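Handheld gripper demos: is anyone getting real value, or are we just filling drives?

Petlow Forum > Manipulation > Data collection

girard_w
Joined December 2021
I'll say up front that I'm not sold. We're a small shop and my boss came back from a visit to Ballico convinced that we should stop teleoperating our arms and have people walk around with grippers in their hands instead. The pitch is that you record a person doing the task, you get hand poses off the markers, you train on that, and the arm picks it up. The number he was given was 4,000 demos for one household task. One task! I asked what happens when the lamp is a different lamp and got a shrug.

So who here has done this, and did the policy do anything on a lamp it hadn't seen? I don't need the sales version.

rpenner
We do lamps. Pick up, move, set down, on a desk and on a low table. I was doubtful too and I'm still doubtful about parts of it, so take this for what it's worth.

Table lamps are a rotten object to start with. The shade is wide and soft, the stem is thin, and the weight is all at the bottom. People grab them a dozen ways without thinking about it. If you leave your operators alone you get a dozen kinds of demo and the model averages them into something useless.

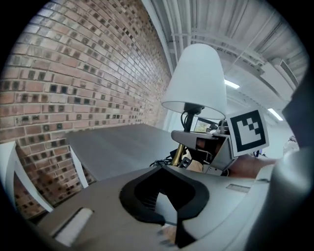 We ended up telling people which hand goes to the lamp first, and that helped more than anything we changed in the training code. It also made the data narrower, which I don't love. The whole reason for using people was supposed to be variety. As for your question, on unseen lamps ours succeeded on 8 out of 19 tries. You can decide whether that's good. My manager thinks so and I don't.

girard_w
8 of 19 after how many demos? And were the unseen lamps really unseen, or the same lamp with a different shade?

rpenner
Different lamps, bought from a thrift store. Same room though, same table. I'd expect it to drop somewhere else and we haven't tested that. I'm not going to give you the demo count because we threw out a lot and I don't trust our own tally.

tbolger
The "we threw out a lot" part is what I'd want on the front page of every one of these projects. Why did you throw them out?

rpenner
Mostly tracking. You need the head camera to keep sight of the markers on both hands, and when someone turns a wrist under a shade the cube can go out of view.
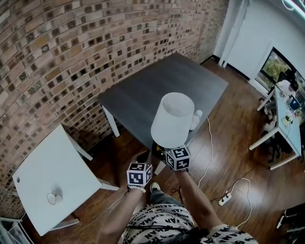
Both hands on the lamp, cubes strapped to the backs of the hands.

With the markers on the hands you get natural motion, but then you have to map a human hand onto a two-finger gripper, and I have never seen that mapping done in a way I'd bet money on. So we also record with handheld grippers. The motion is clumsier and the data is closer to what the arm can do.

Uzma R
I'm going to disagree with that last bit. At Lapointe we compared the two and the bare-hand data was fine as long as we used it for the approach and not for the grasp itself. People write it off too early. Handheld grippers make everybody move like they're wearing oven mitts, and then you wonder why your robot is slow.

rpenner
Slow I can live with. Was that comparison on one task or several?

Uzma R
One. Moving bottles. I know, I know.

tbolger
So we have one result on lamps in one room and one result on bottles. This is my problem with the whole area. Everybody has a single number, and it comes from the place where they collected the data. Wayne, if your boss wants this, make him pay for a second room before he pays for more hours in the first one.

edith_b
Operator here, not a researcher. I did this for Zallwood from March on, so I've held the things for whole shifts. A few items from the other side of the cube, and some of you won't like them:

1. Your wrists get tired before lunch, and afternoon demos look different from morning ones. If you don't record the time, you'll never know why half your data is odd.

2. Power cords. Nobody writes them into the instructions. Every operator deals with the cord their own way, and your model gets all of it.

3. Looking where you're told to look is harder than the gripping. With a camera on your head you have to keep your hands in view, and that isn't how people move a lamp at home. So when I read "natural human demonstrations" I roll my eyes.

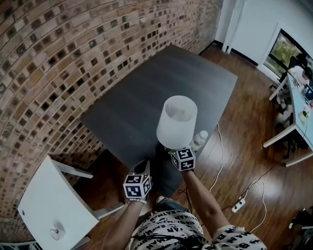
4. Let people do a bad one and say so. We had no button for it, so bad ones went in with the good ones. I asked for a button for weeks.

girard_w
Number 4 alone was worth starting the thread for. Did you ever get the button?

edith_b
No. We got a spreadsheet.

Uzma R
I'd push back on number 3 a little. The head motion being unnatural doesn't matter if the robot's camera is fixed. You're training the hands.

edith_b
Then why was I told off for not moving my head enough?

tbolger
Ha. Fair.

girard_w
OK. I'm going to ask for a small run on two tables in two rooms, a reject button from the start, and a look at the results before anyone says 4,000 again. I still think teleop would get us there with less fuss, but I'll post whatever we get, good or bad.

rpenner
Please do post it if it's bad. I'd like some company.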